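Bag swap scheme comes to Lurnwood, with Sernley next in line

Old totes wanted, any size, any state as long as the handles hold

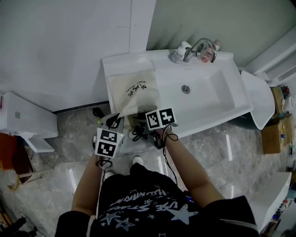 How the swap works

Lurnwood shoppers who turn up at the till with no bag will soon be able to borrow one instead of paying for another. The town's bag swap starts this week, first at the market hall and the library, then at the chemist's on Mill Lane once a rack has been fitted.

Dead simple. Take a cloth bag off the rack, fill it, bring it back when you're next passing. Or bring back a different one. No card, no deposit, no signing out. Anyone with a drawer full of the things at home is asked to drop off the spares at either site during opening hours.

The rack in the market hall is by the north doors, next to the cash machine. The library one is in the entrance lobby, so can be got at even when the lending desk is shut for lunch.

Where the bags came from

A call for spare bags went out over the winter and did better than expected. 2,000 have come in so far, many from a clear-out at Timmermans, the homewares shop on the High Street, which had boxes of plain cotton ones left over from a promotion that never ran. The rest came from households, two primary schools and a church hall that had been using them to store hymn books.

Not all were fit to go out. 170 had split seams or handles hanging by a thread and have gone to the repair table at the Drevdale community rooms, where a mending session is held twice a month. Spare thread and webbing welcome there, dark colours especialy. Sewing machines are provided but bring your own scissors if you have a good pair.

Plastic "bags for life" are not being taken. Nor are insulated ones, wheeled ones or rucksacks. Organisers say the racks will not take the weight, and the insulated sort can't be washed properly.

Washing

This was the sticking point at the public meeting. Several people asked who would be cleaning bags that had carried raw meat, muddy potatoes and so on. The answer – everyone, a bit. Borrowers are asked to wash a bag before it goes back if it has had anything loose or leaky in it. Cool wash for anything with printing on, inside out, and hang it up to dry. Tumble driers shrink the cheaper cotton and the handles come out twisted.

Bags found dirty on the rack will be pulled and put in a bin underneath for collection. The laundrette on Station Road has agreed to do one free load a fortnight until the end of June, after which the arrangement will be looked at again.

Some residents are still not keen. One written comment at the meeting said the racks would be empty inside a month and full of rubbish inside two. Another asked for the money to go on the market hall toilets.

What it costs

Not much, on paper. The two racks came to 132 pounds together, paid for out of the town's small grants pot. The third is being made up by a local joiner from offcuts. Signs were printed at the library.

Traders have been asked to keep a handful of bags behind the counter for customers who don't know about the scheme. So far 31 stalls and shops have said yes, among them both greengrocers and the fishmonger, who wants the fish kept in its own wrapping if it's going in a swap bag. A list is up in the library window and will be added to as more join.

Sernley to follow

Sernley parish has asked for the same set-up and could have its first rack by June if somewhere dry can be found for it. The bus shelter was suggested and turned down. The post office is the likeliest spot, though the counter there closes early and the shop next door has offered floor space as a second choice.

There is talk of letting bags travel between the two places, so one borrowed in Lurnwood could be left in Sernley and the other way about. The worry is that they would all end up at one end. Lurnwood has the bigger supermarket, and Sernley people mostly drive in to use it. A van run once a month to even things up has been mentioned, but there's no driver as yet and no decison on who would pay for the fuel.

Dropping off

Spare bags can be left at the market hall or the library from 04/04/2023. Please empty the pockets first – sorters have already turned up door keys, a pair of reading glasses and a good many shopping lists. The keys and glasses are at the library desk and can be claimed with a description.

Bags for mending should go straight to Drevdale, and tie a bit of wool or ribbon round the handle so they don't get mixed in with the sound ones. Large donations, anything more than a bin liner full, by arrangement with the market hall office please, as storage is tight.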